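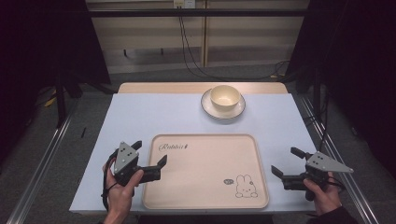 Section 4. Preparing and recording a tableware task

4.1 Scope

This section applies to two-handed tableware tasks carried out with a pair of hand-held grippers at a covered table. It sets out how the station is prepared, how the operator handles the tools, and how a take is accepted or rejected. It doesn't cover charging, firmware or the transfer of files, for which see Sections 2 and 7.

The rules were first drawn up at the Mudcombe site and now apply equally at Broredgate. Where a local instruction differs from this section, this section takes priority unless the station lead has signed a written exception.

In this section, "must" marks a requirement and "should" marks a recommendation. An operator may depart from a recommendation if the reason is written in the session log.

4.2 Terms

Take: one continuous recording, from the start signal to the stop signal.

Block: a run of 10 takes using the same objects and the same task card.

Rest position: both grippers held clear of the sheet and of all objects, jaws open, wrists relaxed.

Marker plate: the flat plate with dots fixed to the top of each gripper, used for tracking.

Working area: the part of the table top covered by the sheet.

4.3 Before you start

1. Read the task card through to the end. The card lists the objects, the start layout and the end layout. If the card and the object box don't agree, stop and tell the station lead.

2. Check the floor. Cables must lie clear of the place where the operator stands. Step over the rails, never on them.

3. Lay the sheet flat on the table. Smooth it from the middle outwards. A crease taller than the rim of a saucer will catch the lower jaw and must be pressed out or the sheet replaced.

4. Wipe each object with a dry cloth. Look for chips and cracks. A damaged object goes in the reject box and is struck off the object list for that station.

5. Set out the objects as shown on the card. Place trays first, then plates and saucers, then bowls.

6. Remove pens, cards, cloths and cups from the sheet. Small items are easily missed when they lie near the side of the table, so look along each edge in turn.

7. Draw both side curtains to their floor marks. Set the overhead lights to the level given on the card and leave them there for the whole block.

CAUTION – Glazed ceramics break without warning when gripped at the rim with too much force. Wear closed shoes. If an object breaks, put the grippers down, switch off the recorder and clear the pieces by brush. Don't pick up pieces with the gripper jaws.

4.4 Fitting and checking the grippers

1. Take the left gripper in the left hand and the right gripper in the right hand. The tools aren't interchangeable in the tracking software, even where the grip feels the same.

2. Check that the marker plate is tight. It must not move when pressed with a thumb. If it does, tighten the screws with the key from the station drawer and repeat the tracking check in Section 3.

3. Wipe the marker plate. Don't use solvent, and don't touch the dots with the cloth if it is gritty.

4. Open and close the jaws fully five times. The movement should be even from end to end.

5. Look at the jaw tips. Light surface wear is acceptable. A loose tip, or a tip with a sharp edge, must be changed before the block begins.

6. Lead each cable down and away from the working area. Leave enough slack for the arm to reach the far edge of the sheet without pulling.

7. Pull sleeves back far enough to leave the marker plate and the trigger free. Loose cuffs should be folded and held with a band.

Note – Cable routing has been the most frequent cause of rejected blocks at Broredgate. Check it again after every break.

4.5 Recording a take

1. Bring both grippers to the rest position on either side of the objects.

2. Wait for the start signal. Stay still for two seconds after it sounds.

3. Carry out the task in the order given on the card. Work at the speed you would use at home when clearing a table with care.

4. Approach each object so that its rim or handle stays in sight of the camera on the gripper. If the wrist has to turn so far that the object leaves the view, step sideways and approach again.

5. Close the jaws until the object is held, and no further.

6. Lift straight up by a hand's width before moving across. Objects must not be dragged over the sheet unless the card says "slide".

7. Lower the object until it rests on its base, open the jaws, then withdraw along the line of approach.

8. Return to the rest position and wait two seconds. Press stop.

Plates and bowls need different grips. For a plate with a wide sloping rim, one finger goes under the rim and the other above it, with the gripper held low. For a deep bowl, one finger goes inside the wall and the other outside. The inner finger should not press on the floor of the bowl.
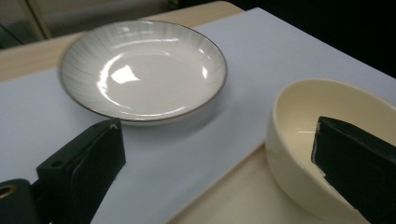
Figure 4-1. Right-hand finger inside the wall of a deep bowl, with a plate on the sheet beyond.

If an object is close to the edge of the sheet, the step between sheet and table top can tilt it as it is set down. Where the card allows a choice, put the object down fully on one surface or the other. Where the start layout calls for an object across the edge, leave it there and lift it in the usual way.

Glare on glazed objects is acceptable and should be left as it is. Don't turn an object, dim the lights or dull the glaze with powder to remove a highlight. The recordings are meant to include ordinary reflections, and a change made part-way through a block makes the takes hard to compare.

CAUTION – Keep fingers of the free hand out of the space between the jaws at all times, including when the recorder is off. The jaws can close if the trigger is knocked.

4.6 Contact between tools and objects

The following contacts are allowed during a take:

Jaw to object, where the card calls for the object to be moved.
Jaw to sheet, light and brief, when picking up a flat object such as a tray.
Object to object, when stacking or nesting, at low speed.

The following are not allowed, and the take must be marked as rejected:

Gripper to gripper, at any speed.
Marker plate to any object or surface.
Bare hand to object, between the start signal and the stop signal.
Cable to object, if the object moves.

A failed grasp is not in itself a reason for rejection. If the object stays upright and within the working area, try once more and carry on. If the second attempt also fails, return to the rest position, stop, and mark the take as "not completed". Takes marked in this way are kept.

4.7 Trays

Trays are treated separately because a raised lip makes them awkward to hold from one side.

1. Move both grippers to the short sides of the tray, level with its middle.

2. Bring the lower jaw of each gripper to the edge, close to the sheet.

3. Slip both lower jaws under the lip together. If one side goes under first, wait there for the other.

4. Close both grippers, lift evenly and keep the tray level to within 10 degrees.

5. Set down both sides at the same time.

Printed trays should be laid the same way round for every take in a block unless the card says "any". The direction is given on the card by the position of the wording or picture.

Note – Don't load a tray beyond the objects named on the card. The combined load must not exceed 1000 g.

4.8 Breaks and hand-over

An operator must not record for longer than 90 minutes without a break. Breaks should be taken between blocks. If the hands or wrists ache, stop at the end of the current take, whatever the count.

At hand-over, the outgoing operator must:

1. Put both grippers in their cradles, jaws open.

2. Enter the last take number and any rejected takes in the log.

3. Note any change to the sheet, lights or objects during the session.

4. Stay until the incoming operator has repeated the checks in 4.4.

4.9 Review of takes

The reviewer must be a different person from the operator. Each block is reviewed on the Nseir viewer before the station is cleared, so that a missing take can be repeated with the same layout.

Check that the tracking line is unbroken for both grippers, that the start and end layouts match the card, and that no contact listed in 4.6 as not allowed has taken place. Gaps in tracking shorter than half a second may be accepted if neither gripper is holding an object at the time.

Questions on acceptance go to Catarina Mota. Requests for new objects or changes to a task card go to Amândio Caldeira, using form 4-B, and are dealt with each Thursday. Spare jaw tips, marker plates and sheets are ordered through Flonholm. Quote the station number on the order.

Continue with Section 5, Storage and cleaning.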